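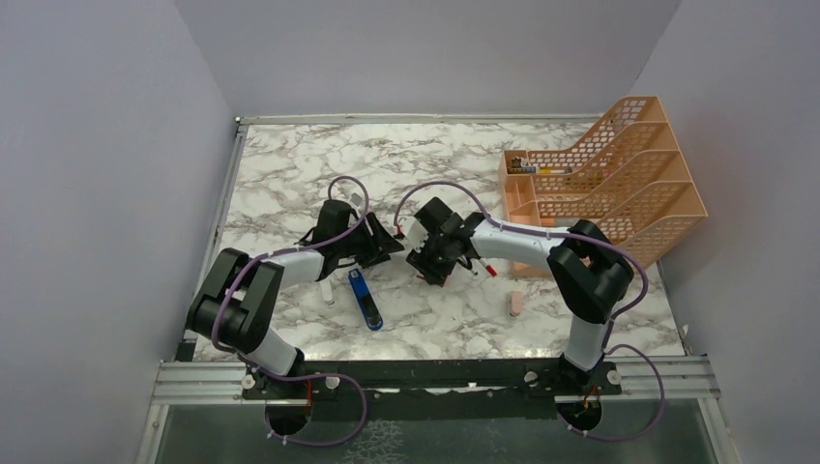

17/06/2019. Every desk tidying guide I've read this June says the same thing: take everything off, wipe down, put back only what you use. Fine. Who decides what I use? I use a stapler twice a year and both times I need it badly.

Karholm want 44 quid for a desk organiser. It's a box with walls in it. Tralier do one for less and the reviews are all from people who've owned it for a day. Tell me how it looks after a winter of receipts.

And the "one pen" people. One pen! Pens die. I keep spares, and I'd like to see the one-pen crowd sign for a parcel when theirs has dried up.

Marble-pattern tops, then. Very popular, and I'm still not sold. Grey veins, brown veins, and you're supposed to find a paper clip on that?

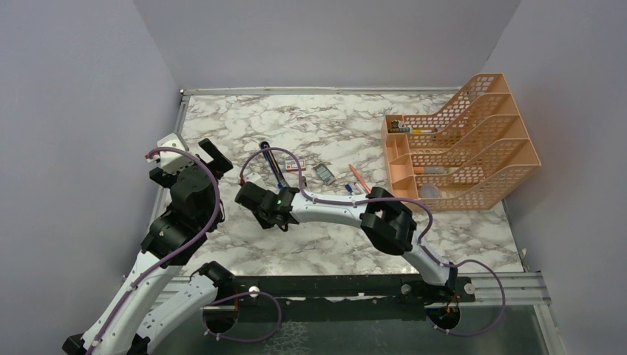 Gervásio Siqueira replies that I'm overthinking it, a plain top shows every ink mark and the veins hide them. Which is my point, Gervásio. Hidden ink is still ink, and it ends up on a cuff.

He also swears by the Fagundes method, where you sort by how often your hand goes to a thing. I read all 158 pages. Two of them were useful, and those were the ones on drawers.

Staplers get a chapter to themselves. Apparently they should "live" at the back. Mine would live under a pile of post by the end of the week.
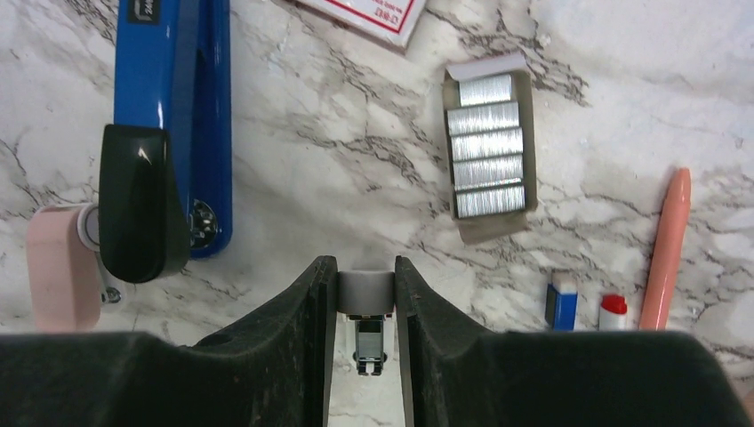
*Blue stapler on a marble-pattern top.*

Blue I can find, at least. I'll give the bright colours that much. Still not paying 44 quid for the box.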